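Jul 11, 2020

Dikmont Opens Its Doors to Well-Worn Metal Bins in Need of a Second Life

Dikmont, the family-run bin and container workshop, is very happy to announce that its refurbishing service, offered since May to a handful of neighbors, is now open to any business with tired metal bins sitting out back. The shop has set aside 4,000 square feet for the work, and most bins will be ready in 5 days.

"People get attached to a good bin, and I understand that completely," said Sabine Oltmanns, who manages the shop floor. "If the walls are sound, we would love to keep it going for you, scratches and all!"

Customers can choose a simple check and cleaning or the full Zuvstead treatment, with new paint inside and out.
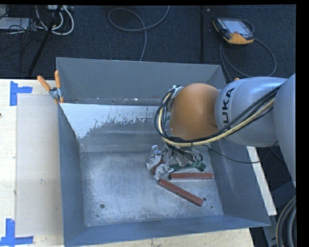
Paint is usually the first thing customers ask about, and we are always glad to talk it over. Years of parts sliding in and out will leave their mark on any coating, and a large bin with sloping sides, its white patch flaking into ragged streaks and its gray floor scuffed and cloudy, is just the sort of piece we like to discuss before anyone orders a replacement.

To arrange a visit, please call the Dikmont front desk, extension 328.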